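Straps, gloves and a heavy oak dresser

Posted 29/06/2020 by Kobina Akpalu
Print this post | E-mail this post

The dresser has left the apartment in Plollau and is standing in Efua's new place. I said last time that I would write up the strap setup once it had carried something heavier than boxes of books, so these are my notes.

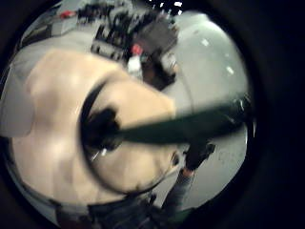
The load was 342 pounds with the drawers out. I know that because Kwabena Appiah has a platform scale in his workshop, and the dresser had been there for a repair to the back panel before it came to us. With the drawers in I would guess a good deal more. We took the drawers separately and I would do so again even for a short carry. An empty carcass flexes a little, so I ran a strip of painter's tape across the front and wedged a piece of scrap pine in the top opening to keep it square.

There are two common types of lifting strap sold for furniture. The first goes under the load and loops over the forearms. The second goes under the load and attaches to a harness over the shoulders. Forearm straps are quick to put on and adequate for a washing machine on level ground. On stairs they are poor. The person below ends up with most of the weight, the loop slides toward the elbow, and the only adjustment available is to bend the arm. We used forearm straps in September for the freezer and I had marks for a week.

The shoulder type takes longer to set up. The order I have settled on is as follows.

Put the harness on first, with no load, and set the cross at the back so it sits below the neck. If it rides up on the neck when you lean forward, it is too tight in front. Tighten one side, then the other, in small amounts. Then lay the lifting strap under the piece, centered, and check with a tape measure that the same length comes out on both sides. Squat, thread the free end through the buckle, and pull until there is no slack while your knees are still bent. When you stand up, the piece should clear the floor by 3 inches. Less than that and it will catch on a threshold. More and it starts to swing.

Thread the buckle correctly. This is the step I got wrong on the first practice lift. The webbing goes up through the lower slot, over the bar and back down through the upper one, so that it clamps on itself. If it is threaded the other way it feels fine when you tug it by hand and then creeps under load. A pencil line drawn across the webbing at the buckle shows creep very well. After a test lift of a minute the line should still be where you drew it.

Clothing makes more difference than I had assumed. Webbing against bare skin will rub, and a seam under webbing is worse. I now wear a plain cotton T-shirt with the seams away from the strap line. Efua wore a fleece on the first attempt and the harness slid around on it so badly that she changed before the second. Jeans are fine for squatting if they have some give in them. Shorts are a mistake, given what the corner of a dresser does to a shin.

On gloves: I tried three kinds. Leather work gloves protect well but I could not feel the buckle through them, and had to take one off every time I needed to adjust. Thin cotton slides on varnish. The best were knit gloves with a coated palm, snug at the wrist. Buy them a size smaller than you think. A loose fingertip gets pulled into the buckle along with the webbing, and freeing it with a load hanging on the strap is unpleasant for both people.

The route. Flenotlow Court has an outside stair with a turn halfway, and the turn is the whole problem. I measured the landing and drew it on squared paper, then cut a rectangle of card to the same scale as the dresser and pushed it around the corner. It would go only if the dresser was tipped back and the lower person stepped out past the newel post before the upper person started to turn. Elikem Agyeman took the lower end, being the taller. It is usually better to have the taller person below, which brings the two shoulder heights closer together on the slope.

We agreed on the words beforehand: "down" meant one step, "hold" meant stop where you are, and "set" meant lower it to the floor. No other word counted. Antonina Holovko stood on the landing and called the clearance on the wall side. The stair took 7 minutes, including a rest at the turn with the dresser resting on a folded blanket. There is a scratch on the underside of the base molding that I believe was already there. Efua believes otherwise.

A note on the Kivora van ramp. It is narrower than the stance you naturally take in shoulder straps, and we gave up on walking up it side-on. We set the dresser on a dolly at the foot of the ramp, unclipped, and pushed it up with one person in the van guiding. The straps then went around the dresser and through the van's tie-down rings, where they did almost as good a job as the proper ratchets.

Afterward, wipe the webbing down with a damp cloth and hang it up to dry before rolling it. Check the edges for fraying while you are at it. Mine has a fuzzy patch near the middle where it ran under the front foot. I have marked it with a loop of thread and will look at it again after the next job. If the fraying reaches the stitching I will replace the whole strap. Sewing a patch over worn webbing hides the wear and does very little for the strength.

Still to move are the bookcase and Efua's sewing table, which weighs next to nothing but has a top that lifts off if you pick it up by the wrong edge. The bookcase will go in the straps. The table I will carry by its frame. The drawers are back in the dresser, and the second one down still sticks on the left runner. I have rubbed it with candle wax once and will try again when the weather is drier.

Recent posts
Waxing drawer runners: candle or paraffin block
The freezer move, with measurements
Shelf brackets for the Ankrah workshop
Drawing a stair to scale on squared paper
Which tape lifts varnish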